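Search jobs, places, keywords
Posted in March by Rizwan Cassim

Snack Counter Assistant (part time), Kavent building, ground floor

Fovetti is looking for one person to take care of the snack counter on the ground floor of the Kavent building. The counter serves the people who work upstairs, and also their guests. It is a small place, but it is busy from the morning until the middle of the afternoon, and we like it to look the same at 3 p.m. as it looked at opening.

You will set out the drinks and the food, keep the table in order and prepare trays when somebody asks for one. The bottles go on the clear rack, with the labels to the front. Sandwiches are served in the round baskets, and packaged snacks stay together in the white box, so that guests can choose without moving everything.
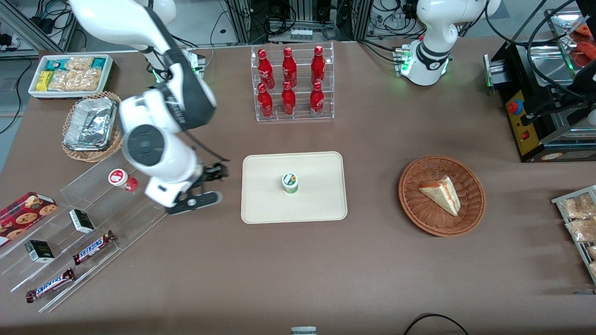 You will also write down what was taken during the day and send the list to our supplier, Flanau, before you go home. The list is short and we will teach you how to fill it in. In our busiest month last year the counter gave out 1,178 items, so a person who likes order will feel well here.

The position is 30 hours per week. The shift begins at 7 a.m. and there is a paid break. You receive a meal each day and an apron, which we wash for you.

We ask for the following:
- You can stand for most of the shift and lift a case of drinks.
- You speak enough English to talk with guests in a friendly way.
- You have a food handling card, or you are willing to get one in your first month. Fovetti pays the fee.

Experience in a café or a canteen is welcome — but it is not required. Our present assistant, who is moving to the Tạ kitchen on the second floor, started with us without any experience and will stay beside you for your first shifts.

To apply, please send a short letter and your phone number to Rizwan Cassim, or leave them at the front desk in an envelope marked 532. Please write also which date you could start. We answer every letter, even if it takes us a little time.

Last updated: March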